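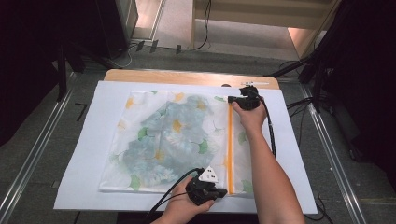 Teaching a robot to zip a bag: what the Bislow group learned this spring

Zippers have been on the Bislow lab's list of hard household tasks for a long time. A zipper needs two hands that do different jobs. One holds the fabric still at one end, and the other pulls along a line that bends as the fabric bends. If either hand is off by a little, the bag bunches up and the pull stops.

Rafsan Miah and Jonalyn Pangilinan spent most of the spring on this one task. Their report went around the lab in May, and the main result is simple to state. A policy trained on demonstrations where the holding hand kept tension on the zipper closed far more bags than one trained on demonstrations where people worked however they liked.

All of the demonstrations were recorded with hand-held grippers, one in each hand, with no robot arm involved. The person doing the task works with the same kind of jaws the robot will have later, so there is less to translate between a human hand and a machine. The flowered mesh bag with the orange zipper was one of the training items. Mesh is a difficult material for this work. It is light, it wrinkles easily, and the table shows through it, which makes the outline harder for a vision model to find.

The team collected 300 demonstrations in two sets. In the first set, people were told only to close the bag. In the second, they were asked to grip both ends of the zipper first, pull it straight, and wait a moment before starting to close it. Barış Çınar, who trained the models, kept everything else the same between the two runs.

Each policy was then tested on the lab's two-arm robot over 104 trials. The policy from the first set closed the bag in 28 of them. The policy from the second set closed it in 65. Most of the gain came from the start of the motion. With the zipper already straight, the pulling arm had a shorter correction to make, and the fabric was less likely to fold under the jaws.

The failures that remain are mostly of two kinds. In one, the robot takes hold of fabric next to the zipper and never recovers. In the other, the holding arm lets go too early, usually in the last part of the pull. Çınar thinks the second problem can be fixed with more data from the end of the task. The first may need a better view of the jaws at the moment they close.

There is a cost to the new instructions. Demonstrations in the second set took longer, and several people said the pause felt unnatural. Pangilinan would like to find out whether the pause matters at all, or if pulling the zipper straight is enough. A small set without the pause is being recorded now.

Kátia Brito will take over the next stage, which moves from flat bags to ones with something inside. She is looking for people with a free hour to record demonstrations. No experience with the grippers is needed, and a short practice session comes first. Sign up with her by Thursday.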